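The Return of the Paper Manual

When the regional library in Sturkby opened its collection of instruction booklets to the public in June, the staff expected a modest response. The collection holds 700 items, most of them donated by households clearing out drawers and garages. Within two weeks, the reading room had extended its hours.

The interest reflects a wider change in how people regard the printed matter that once came with nearly every purchase. Manufacturers have moved their instructions online, where pages are revised without notice or removed when a product is withdrawn. Owners of older goods are often left with a working machine and no record of how to maintain it.

Guder, a maker of kitchen scales, stopped printing its manuals several years ago and has now resumed the practice for two of its models. The company cites requests from repair shops, which prefer a document that can lie open on a bench. 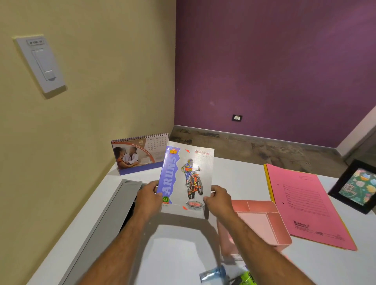
Readers in Llewellyn have written to say that the paper itself matters less than the drawings, and that a scanned copy serves them well enough provided the diagrams remain sharp. Several added that translated editions deserve the same care as the originals.

The library shares this view in part. Its Florken project, now in its second phase, scans each booklet at full size and records the language, the year of printing and any handwritten notes. Those notes — part numbers, dates of service, the telephone number of a shop long closed — are among the material most often requested.

Donations are accepted at the main desk during opening hours. Booklets with missing pages are welcome, as a second copy may supply what the first lacks.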